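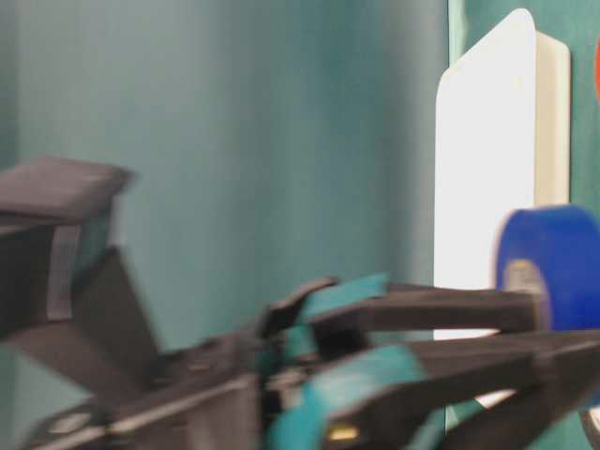
The shop smells of cardboard and floor wax, and the first thing its owner does when I come in is move a stack of shipping boxes off the only comfortable chair so I can sit down. She has been selling tape, and very little besides tape, from this narrow storefront in Nondport for 16 years, and she talks about it the way other people talk about gardens or grandchildren.

"People come in and say they need some tape," she tells me, pouring coffee into two mugs that don't match. "And I say, well, lovely, what are you sticking to what? And they look at me as if I'd asked about their finances."

It's a fair question, though. The shelves behind her run from the floor to a height she can only reach with a step stool, and they hold 647 different kinds, by her own last count in January, which is when she closes for three days and goes through everything with a clipboard. There is tape for carpets and tape for bandaging fence posts, tape that holds in the rain and tape that lets go if you so much as breathe on it. Her favorite, and she didn't have to think long about it, is plain blue.

"Blue tape is the kindest tape there is," she says. "It holds on while you need it, and then it comes away and leaves your wall alone. I label my freezer boxes with it. I put it on the floor when I'm deciding where a sofa should go. My sister-in-law thinks I've lost my mind, but she has moved that sofa of hers four times and I moved mine once."

I ask how anybody ends up in this line of work, and the answer takes us through most of the first pot of coffee. She started out packing dishes for Dewan, a moving company that used to have its yard two streets over, and spent her twenties wrapping other people's teacups. It was there, she says, that she got fussy. The company bought whatever was cheapest that month, and on hot days the box bottoms would simply open up on the stairs. One summer she began bringing her own rolls from home — paid for out of her own pocket — and before long the rest of the crew was borrowing them.

"I thought, if they're all going to borrow it, they may as well buy it," she says, and laughs for quite a while.

The first version of the store was a folding table at the Saturday market with 125 rolls on it. She sold out before lunch, mostly to people who had come for tomatoes. The folding table is still in use, by the way. It stands by the window, and it's where she does the part of the job she likes best, wrapping up orders to be mailed out. She keeps it strictly clear apart from what she's using, and she is firm about this to the point of scolding me, gently, when I put my notebook down on it.

"Everything has a place and it goes back there, with the end folded over," she says. The folded end is something she feels strongly about. You turn the last half inch of tape under itself, so you never have to go hunting around the roll with a fingernail. She shows me, and then hands me the roll so I can try, and then she shows me again.

We talk for a bit about storage, which readers have written in to ask about. She says to keep rolls lying flat, away from the radiator and out of the sun, and never loose in a kitchen drawer with the crumbs and the rubber bands. If a roll has gone stubborn and tears into slivers, she'd give it ten seconds in the microwave (at low power, and only if there's no metal in it), and if that does nothing, let it go and buy a new one. "I would say that, wouldn't I," she adds.

Not every idea has been a good one. There was a spell when she carried a line of scented tape from a supplier called Soneo, lavender and lemon and something sold as sea breeze, and the whole shop gave customers a headache. She still has a box of the sea breeze in the back. I was offered some and I took it, out of politeness, and my car has not been the same.

A man comes in while we're talking, wanting something for a torn tent, and I lose her for a good twenty minutes. They spread the tent right out across the floor. He leaves with two rolls, a square of cloth to practice on, and instructions to come back and tell her how it went.

"They do come back, you know," she says, sitting down again to coffee that has gone cold. "Now, where had we got to? Was it the sofa?"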